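Undermount sink coming loose from laminate countertop: fix or replace?

Forum: Kitchens and Baths > Sinks and Faucets

dredside_mike
Jul 12, 2018

We bought our house in January and the kitchen has a stainless undermount sink in a laminate counter. The front left corner has dropped enough that I can slide a putty knife between the rim and the underside of the counter. I looked with a flashlight and there are no clips at all, only a bead of old adhesive that has let go. The particleboard around the cutout is a little swollen at that corner but still hard when I push on it.

The installer I called quoted $900 for a new drop-in sink and reconnecting the plumbing. Is that reasonable, or can I glue the old one back up?

tilefox
You can glue it back up. Run a 2x4 across the top of the counter, drop a bar clamp through the drain hole with a block under it, and tighten until the rim comes up flush. Scrape off the old adhesive first, all of it, or the new stuff won't hold. Leave the clamp on overnight.

Celeste F
I wouldn't. Undermount in laminate only works if the edge of the cutout was sealed when it went in, and if it's swollen then it wasn't. You can clamp it up and it will look fine until the particleboard gets soft. Then you're buying a sink and a counter.

tilefox
He said it's still hard. I've reglued two of these and both are still up.

Celeste F
How long ago?

tilefox
One was four years ago. The other was last year, so fair enough, that one doesn't prove much.

dredside_mike
Thanks both. Is there a way to tell how far the water got in? I can see the raw edge from below but only for a couple of inches. The rest is behind the adhesive.

Fidel Alarcón
Push an awl into the underside every few inches, working away from the sink. Good particleboard will barely take the point. If it sinks in easily, you've found the wet part. Do the area behind the faucet too. Most of the leaks I see start at the faucet base and run forward, and people blame the sink.

What size is the cutout? That decides which drop-ins will fit. You need a rim that covers the old hole all the way around.

dredside_mike
Will measure tonight. The kitchen is out of use for now, so everything has moved to the table in the dining room. 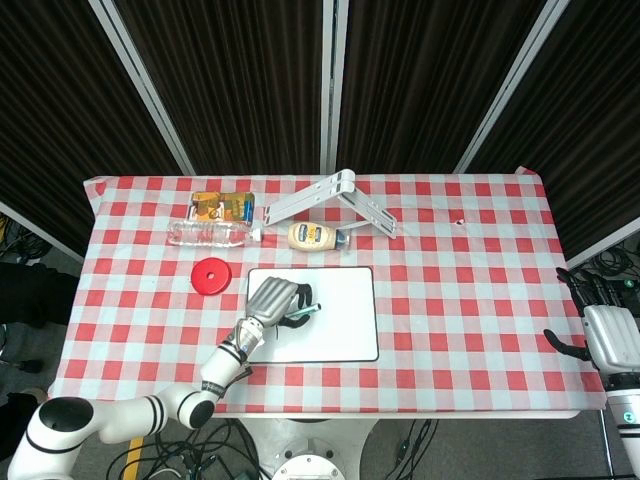
The table as of this afternoon, checkered cloth and all.

Fidel Alarcón
OK. Measure the cutout from below, front to back and side to side, and get the inside width of the cabinet while you're under there. Bowl depth matters if you have a disposal, because a deeper bowl lowers the drain and the trap may not line up anymore.

grirkow
$900 is high for a drop-in unless it includes the sink and a faucet. Ask him to split out labor. Where I live a plumber would be in and out in a morning.

Celeste F
Depends on the area. Here it would be normal with a decent sink included. I do agree he should ask for it itemized.

dredside_mike
Back with results. The awl went in easily at the front left corner for an inch or so. Everything else is solid, including behind the faucet. The cutout is 30 1/4 by 17 1/8 and the cabinet is 36 outside, 34 1/2 inside. The quote does include a sink but not a faucet.

tilefox
An inch is not much. Dry it out with a fan for a few days, brush on some wood hardener, seal the whole edge, then clamp. You're out up to 60 bucks.

Fidel Alarcón
I'd go drop-in. A 33 by 22 is the standard size and would cover that hole with room to spare, but check that you have 22 inches of flat counter before the backsplash and the front edge. Some laminate tops have a raised lip at the front and the rim will sit on it. Still dry and seal the edge first. Don't put a new sink over damp board.

Celeste F
Agree with Fidel. And the faucet holes will be in the sink deck, so you'd need to see whether the old holes in the counter end up covered.

dredside_mike
Didn't think of the faucet holes. They are 2 1/2 inches behind the cutout, so a rim that wide in back might hide them or might not. Going to make a cardboard template before I order anything.

tilefox
Template is a good idea. I still think you're replacing a sink that has nothing wrong with it.

dredside_mike
Could be. Fan is running in the cabinet now. I'll check the corner again in a few days and post what the awl does.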